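Vitalii Vakulenko
2024-09-17

1/ Sorting the play kitchen things before they go to the Gerneck toy library. Our half of the storeroom has to be clear by the end of the month, so it's now or never.

2/ Food first. Most of it is easy to name. I can't decide what to call the pale beige one with the lumpy lobes. Ginger? Some kind of mushroom? It has gone on the list as "beige, knobbly". Suggestions welcome.

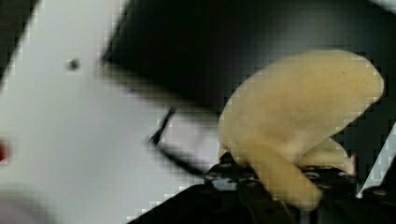
3/ The banana is the one with the peel opened out in flaps. It's up on the black box for now. The red squeeze bottle is lying on the plate and the strawberry is next to it. The pale green glass bowl goes with the crockery, so don't pack it with the food.
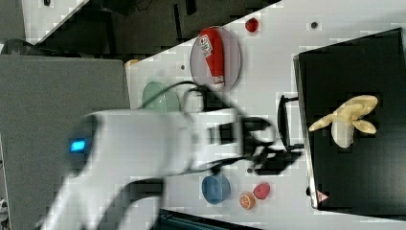
4/ Crockery next. Last April we sent a lot over to Arkden with everything in one bag and they had to sort it all again at the other end. This time food and dishes get separate boxes, with a label on the lid.

5/ The green oval colander takes up the most room. I'm going to lay it flat at the bottom and put the mug and the little blue cup inside it. The dark bowls can go in after that. The orange half and the pinkish-red fruit belong with the food, wherever they happen to be lying.

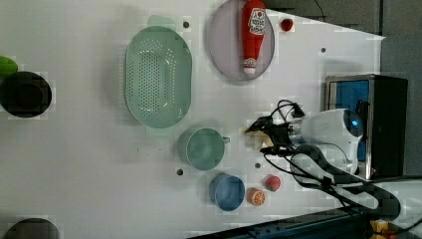 Colander, mug, blue cup and the ketchup on its plate.

6/ Food is going in box 535. I still need a number for the crockery box. If you have the key to the Gerneck cupboard, please message me before you lend it to anyone.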